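Keeping a Humanoid's Hands Working: Setup and Repair Log for the Pakzad Bench
Final report, robotics project unit
Written by Mwende Mohamedi
Supervisor: Golnar Pakzad
Submitted April 24, 2026

Why I picked this

I'd put my name down for a path planning project, and then I spent one afternoon in the lab watching our humanoid fail to open its left hand and I changed my mind on the spot. Everybody wants to write the clever software (me too, once!) and meanwhile the machine sits there with a cable rubbed half through. So this report is about upkeep. How we set the robot up each session, what went wrong with it over the term, how I fixed what I could, and what I'd do differently if Golnar lets me near it again in June.

The lab calls the setup the Pakzad bench, although there's no bench in it. It's a two-armed humanoid with five-fingered hands, a head camera and a camera at each wrist, plus a controller that runs a program named Livano. Livano does the homing, logs the joint currents and shouts at you when something is out of range. The test area is made up like a room in a house, with furniture, because the tasks are household ones: cushions, bedding, that kind of thing.

The start-up routine

When I started, the routine lived in Golnar's head and on the back of an envelope. I typed it up and we changed it a fair bit as we went. By the end it looked like this:

Check the wrist bands on both sides and push the clips home.
Run a hand down each forearm cable and feel for flat spots.
Power the controller first, then the arms.
Home the shoulders, elbows and wrists, in that order.
Open and close each finger on its own, slowly, with the current log running.
Lift both hands to chest height and hold them there for two minutes.
Look at the wrist camera pictures and wipe the lenses if you need to.

The hold in the middle of all that was my idea and I'm quite proud of it. A tired joint will usually pass the open-and-close test, but if you make it hang in the air for a bit you'll see the current start to creep. I caught the bad elbow that way, more on that below.

What went wrong

I logged 41 faults over the term across 114 sessions. I've got the full list in the appendix, and most of it is boring. The ones worth talking about are these.

Cables. Far and away the biggest group. The wrist cables have to have enough slack for the hand to turn right over, and that slack goes looking for things to catch on. Our first loops were much too big. I shortened them, and then they were too tight and one pulled out of its connector while the forearm was rotating, so I had to let some back out again. The length we use now is a compromise and I've marked it on both sides with paint pen. If you're replacing a cable, match the paint mark, don't measure from the connector — the two ends aren't made the same.

The left elbow. Its current climbed during the hold test for several sessions running before anything else looked odd. I thought it was the motor, and Golnar thought it was the collar clamped too tight, and she was right. I'd done the collar up myself after a cable job. Lesson learned, and there's now a torque setting written inside the lid of the Onstead toolbox so the next person doesn't do it by feel like I did.

Fingertips. The rubber wears, and before it wears it gets shiny, and once it's shiny it slides on fabric. I swapped five tips in all. They come off with a twist and a bit of swearing. Clean the metal underneath before the new one goes on or it'll walk off again within a day.

Fluff. I did not see this one coming! Working with cushions means loose threads, and loose threads find their way into finger joints. I found one wound right around a pivot and it took me most of a morning with tweezers to get it out. We check the pivots after every soft-goods session now, with a torch and a soft brush. No compressed air, please. I tried it and it just pushed the stuff further in.

The armchair checks

Our usual working check is the tub armchair with a white cushion. The curved back makes the arms reach at awkward angles, so if a cable is going to snag or a wrist is going to bind, it tends to show up there.
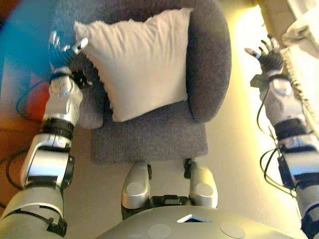
Both arms at the armchair, from the head camera.
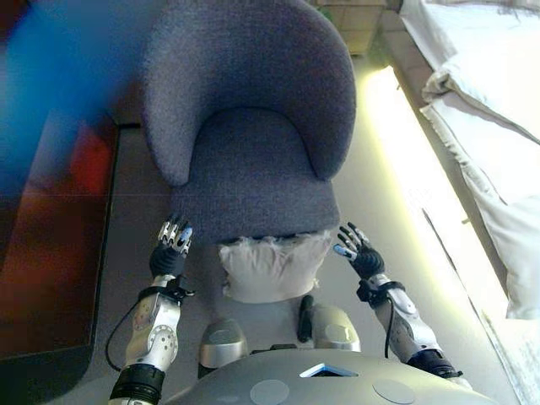
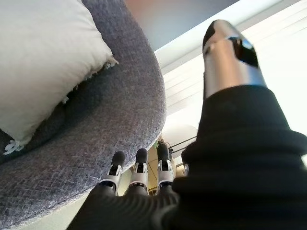
After a run I save the current log, write the session up while I still remember it, and then do the fingers again one at a time. It's a pain at the end of a long day and I'll admit I skipped it early on. I stopped skipping it after a thumb that had been a bit stiff one evening wouldn't move at all the next morning, and we lost the whole session to it.

Parts and waiting

Spare bits came from Hiltholm, apart from the collars, which we had made on campus. I should have ordered fingertips and cables in the first week. Instead I ordered each one when the old one died, and then sat about waiting for the post. My timeline chart has two big gaps in it and that's what they are.

For whoever takes this over

The log is a plain spreadsheet on the lab drive, one row for each fault, and please keep the column for who did the last repair on that joint. It felt a bit rude when I added it, but it's how we traced the collar problem back to me, and it saved pulling the elbow apart. The right wrist clip is still a bit loose. I've ordered a new one and it hadn't come when I handed this in, so check Golnar's pigeonhole first. The tweezers are in the top drawer — put them back, they're mine.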